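Dranudley Neighbours: Family and Children

Do I ring someone about the boy next door?

My neighbour's lad is left on his own most evenings until 9 or later. He's seven. I've taken him beans on toast twice and he ate like a horse, though so does mine. I don't want to be the street's busybody, a post already filled. How bad does it have to get before you report it?
Rafia Qureshi

Cula
Depends. I was left alone all the time and I turned out fine, apart from posting on here at midnight.

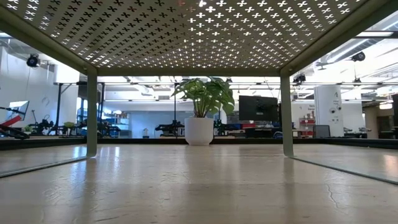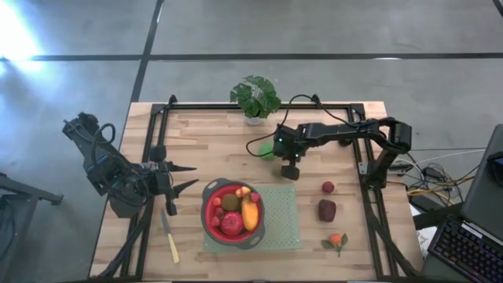

Khurram Baloch
With respect to Cula, you don't have to prove anything before you ring. Ask the council for children's social care and tell them what you've seen, with dates if you've got them. You can ask to keep your name out of it. I dithered from January until the clocks changed over a family on our road and I'm not proud of it. If he's ever in danger there and then, it's 999. And keep up the beans.

Rafia Qureshi
Thanks, Khurram. Ringing in the morning. I've started a list of dates on the back of the gas bill.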